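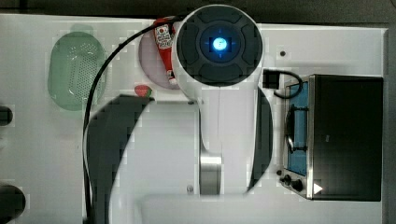 White table, from above

Subject: Re: [rallov-toys] December opening and the loan limit

On Friday, a member wrote:
> Is the loan limit still two toys per family over the holidays?
> Also, does the Roden branch take returns, or do they all have
> to go back to Medeiros Street? We have a marble run (no. 3276)
> that won't fit on the bus.

The limit goes up to eight for December – puzzles count as one toy however many boxes they come in. It drops back to two when we reopen, and anything over that needs to be returned by then.

Roden takes returns but can't issue loans. Large items can go there if the number is still on the box. Please don't leave bags outside the door at Vendard, we lost a train set to the rain that way.

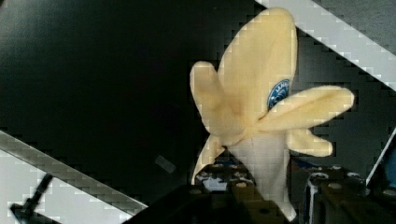
Plush banana, half peeled

Soft toys should be washed at 30 and dried fully before you bring them in. Plastic food and dishes only need a wipe. Missing pieces are fine to report at the desk, and there is no charge for the first one.

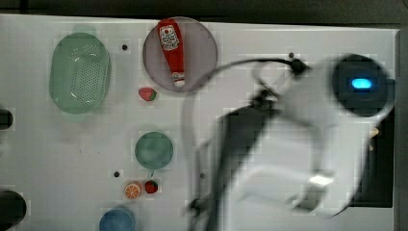
Opening hours

Vendard: mornings only
Roden: afternoons, returns only
Medeiros Street: as usual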